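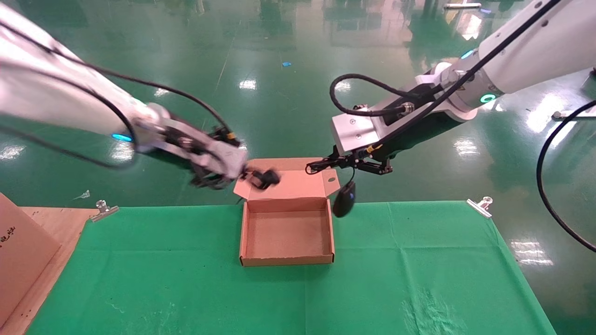
An open cardboard box on a table covered with a green cloth.

Gurnville Summer Street Fair Moves to Morkley Park in August

Print this page | E-mail this page

The City of Gurnville Department of Parks and Recreation has announced that the annual Summer Street Fair will be held in Morkley Park this August. The fair has taken place on Zatstead Avenue since it began 15 years ago. Utility work on the avenue is scheduled to continue through the end of the season, and the department has issued a permit for use of the park's east lawn and the adjoining parking lot.

Attendance at last year's fair was 3123, the highest recorded for the event. The department received 284 applications for booth space this year and has approved 241 of them. Applicants who were not given a space have been placed on a waiting list and will be contacted by e-mail if a booth becomes available.

"The park gives families more shade and more room for strollers, and it allows us to place the children's activities well away from traffic," said Gergely Kiss, events manager for the department. "We expect to return to Zatstead Avenue when the work there is finished, but we will review comments from residents and vendors before making that decision."

Booths will be open from 10 a.m. to 6 p.m. Vendors will offer handmade clothing, pottery, secondhand books, toys, house plants, and prepared foods. Food booths will be grouped near the Morkley Park pavilion, where picnic tables are available on a first-come basis. Outside food may be brought into the park. Glass containers and alcohol are not permitted.

The children's area will be located beside the playground and will include face painting, a beanbag toss, and a small climbing wall. Children under eight must be accompanied by an adult at all times. Participants on the climbing wall must wear closed shoes, and a parent or guardian must sign a release form at the check-in table. Forms may also be picked up in advance at the Recreation Office.

Live music is planned for the Sethi Bandstand from noon until 5 p.m. The Gurnville High School jazz band will open the program, followed by local folk and dance groups. The full schedule will be posted at the bandstand and at the Recreation Office two weeks before the fair.

Admission is free. Individual activities in the children's area require tickets, which will be sold at the north and east entrances. Tickets are not refundable. In the event of severe weather, the fair will be canceled and unused tickets will be honored at the department's fall family program.

The east parking lot will be closed to the public on the day of the fair. Visitors may park at the high school and use the free shuttle, which will run every 15 minutes between 9:30 a.m. and 6:30 p.m. Accessible parking will be available in the west lot with a valid permit. Bicycle racks are located at both park entrances.

Vendors with confirmed spaces may begin setting up at 7 a.m. and must remove all vehicles from the lawn by 9 a.m. Each vendor is responsible for supplying tables, canopies, and weights. Stakes may not be driven into the lawn because of the irrigation lines. Electrical service is limited to food booths that requested it on their application.

Dogs are not allowed on the east lawn during fair hours, with the exception of service animals. The off-leash area on the west side of the park will remain open as usual.

Questions about booth assignments or accessibility should be directed to the Recreation Office during regular business hours.

Recent News

Registration Opens for Fall Youth Swim Lessons
Morkley Park Pavilion Rental Fees Updated
Zatstead Avenue Utility Work: Detours and Bus Stops
Outdoor Movie Series Announces Titles
Library Extends Summer Reading Sign-Up

Contact Us | Copyright City of Gurnville Department of Parks and Recreation | Back to Top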